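# Samer Assembly in Exile

The **Samer Assembly in Exile** is the elected body of the Samer community living abroad. It sits in Divstead, in a former corn exchange it shares with a dance school, and claims authority over an upland territory that none of its present members has governed and most have never visited. It has 69 seats. The number was carried over from the old assembly at home, where it matched the number of parishes, and has been kept although the parishes abroad amount to seven.

## Origins

The first sitting took place in a hotel dining room at Etport, where the greater part of the community had landed. Its minutes record a dispute over whether the gathering was a continuation of the old assembly or a new one. The continuation party won, chiefly by adopting the old assembly's debts. These have never been paid, but they are read out at the start of each session, and any motion to strike them off is treated as an attack on the legal basis of the whole enterprise.

The move from Etport to Divstead was meant to last one winter. The lease has been renewed ever since in terms that describe the tenancy as temporary.

## Composition and elections

Members serve for four years and are elected by post. Candidates stand for home parishes, so that a retired bus driver in Divstead may speak for a valley on the far side of a mountain range and be taken to task by its other natives for neglecting the bridge. Several constituencies have more candidates than electors. In the smallest, the seat has passed back and forth between two cousins, each of whom has accused the other of buying votes.

There are no parties. There are instead two tendencies, the Returners and the Waiters, which agree that the community should go home and differ over whether to say so before or after lunch, the afternoon sittings being better attended by the press.

## Condolence motions

The assembly passes few laws, having nowhere to apply them, and is best known outside the community for its motions of condolence. A motion requires a proposer, a seconder and a minute's standing silence. The text is sent to the bereaved family in Samer, with a translation folded inside.

The practice grew up around foreign scholars, who were for many years the only outsiders to take an interest. The longest motion on record was passed for the linguist Rainer Stüber, author of a 400-page grammar of the upland dialect. Members praised his devotion to the cause at length, and only one mentioned that the book's closing chapter called the assembly's official spelling "a hardship to children". The spelling was reformed two sessions later, without reference to him.

A motion was once passed for a journalist at Hervieu who was alive. He wrote back to thank the house and asked that the text be kept on file.

## The Šimek speakership

Vendula Šimek was elected Speaker as a compromise between the tendencies, each having understood her to be a secret supporter of the other and therefore easy to remove. She held the chair for three terms. Her standing orders limited speeches to ten minutes and abolished the right of members to interrupt themselves on points of order, a device by which the limit on speeches had previously been avoided.

Her least popular measure was the roll reform, which required electors to confirm every four years that they still existed. The first return removed 271 names - among them that of a sitting member, who had put the form behind a clock. He was restored on appeal and remained her opponent for life.

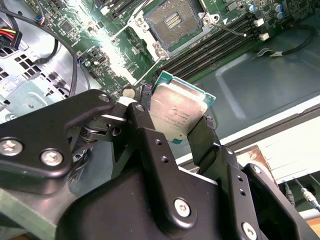
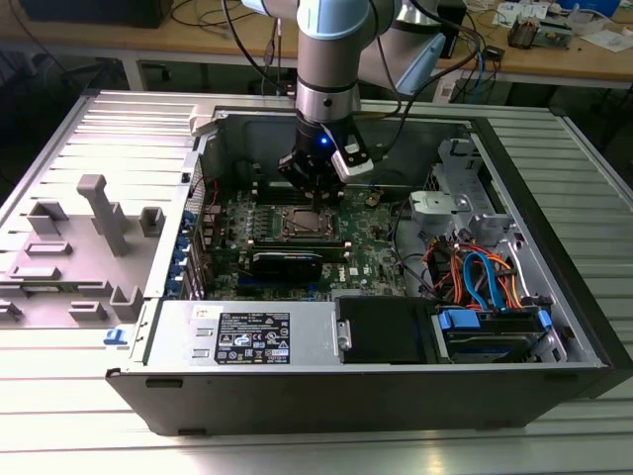
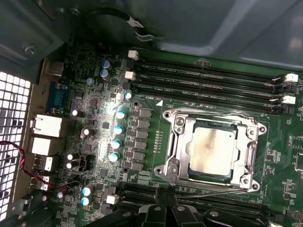 *Reading time: 4 minutes*

## Relations with the host authorities

The town council of Divstead recognises the assembly as a cultural society, and the assembly recognises the town council as a friendly power. Correspondence between the two mostly concerns parking. An annual reception is held in February, when the mayor is given a woollen sash and makes a short speech in Samer, learnt by ear. The sash is of a pattern traditionally worn by bridegrooms, a point which successive mayors have not raised.

## Publications

Proceedings appear in the *Samer Record*, printed in Etport and posted to subscribers. Issues run late - the account of the last Šimek session reached readers after her successor had already resigned. Back numbers are held at the public library in Hervieu, where they are shelved under folklore.

*Last revised 17/08/2022*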